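3.2 Small objects on shared work surfaces

Section 3.1 dealt with fixed furniture at the Kivholm site. We now turn to the movable items that collect on the surfaces themselves: books, drinking vessels, stationery, decoration and packaging. These items are seldom listed in office inventories, and they are rarely mentioned in workplace surveys unless respondents are asked about them directly. They nevertheless take up a measurable part of the usable area, and they determine where a new item can be set down without moving an old one.

3.2.1 Item classes

Items were assigned to one of 6 classes following the scheme of the Jultell pilot, with two changes. First, books and bound reports were merged into a single class, because the two could not be separated reliably when only the spines were visible. Second, coasters, mats and trays were taken out of the class of drinking vessels and recorded as supports. A support is any flat item whose main role is to carry another item. The final classes are bound volumes, vessels, supports, decoration, packaging and residue. Residue covers small pieces of paper, wrappers and similar matter with no evident further use. Where it was unclear whether a small piece was residue or was being kept, it was entered as residue and flagged.

Electrical accessories were left out when they were attached to the building. Wall plates, sockets and cable covers therefore do not appear in the counts, even where they limited the placement of nearby items.

3.2.2 Zoning of the surface

Each surface was divided into a front zone and a back zone of equal depth. The front zone is the half nearest the usual seated position. For tables placed against a partition, the back zone was always the half nearer the partition, whatever the position of the chair on the day of recording. Items that crossed the line between zones were assigned to the one containing the larger part of their base. Stacks were treated as one placement with several members, so that a stack of volumes contributes a single footprint but more than one item.

Height was recorded in three bands. Low placements are those that a person can reach over without lifting the forearm. Medium placements require the forearm to be raised, and high placements require the hand to pass around the item. The bands are coarse, but agreement between the two coders was good after a training round at the Promska annex – most of the remaining differences concerned vases, whose narrow upper part one coder had initially ignored.

3.2.3 Observed arrangements

The most common arrangement was a perimeter pattern in which tall or stable items lined the back zone and items in daily use stood forward of them. Bound volumes were the usual anchor. Once a stack had been established, other items were placed beside it more often than on top of it, and the stack was seldom squared up. Slight misalignment of the edges was the normal condition and was not taken as a sign of recent use.

Vessels behaved differently. They were found on supports in only a minority of placements, and the support was usually occupied by whichever vessel stood nearest the right-hand side. Decoration was concentrated at the ends of the surface, where it did not compete with writing space. Packaging was recorded in both zones but lay more often next to a decorative item than next to a vessel.

Figure 4 gives a typical case from the shared tables. Several stacks of books are present, the tallest toward the back left and a lower one of dark volumes near the center back. A bottle stands on a red coaster, while a jointed mannequin and a vase of pale flowers account for the decorative class. Small crumpled-looking pieces lie in front of the stack on the right and were flagged under the residue rule given above.
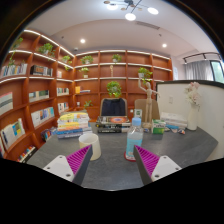 Figure 4. Mixed placements on a dark gray table with a white partition: stacked books, vessels, a wooden mannequin, a carton and a vase.

Two points in this case apply to the wider sample. The first is that the stacks are spread across the surface and have not been gathered in one place. When users at Kivholm were asked to clear a table, they tended to keep separate stacks separate, even when the combined stack would have been stable. The second is that decorative items with projecting parts claim more space than their bases suggest. The outstretched arm of the mannequin is an obvious instance. Footprint measured at the base alone underestimates the area made unavailable by such items, and we therefore report both the base footprint and the outline as seen from above.

3.2.4 Limits of the coding

The scheme does not record ownership. On shared tables it was often impossible to say whether a volume belonged to the current user, a previous user or the department, and asking would have drawn attention to the study. It also gives no account of duration. A surface recorded once on a Saturday morning shows where things stood, but a vase that has remained in place for a season and one set down that day receive the same code. Repeat recordings were made for 13 of the tables in December, and these are treated separately in Section 3.4.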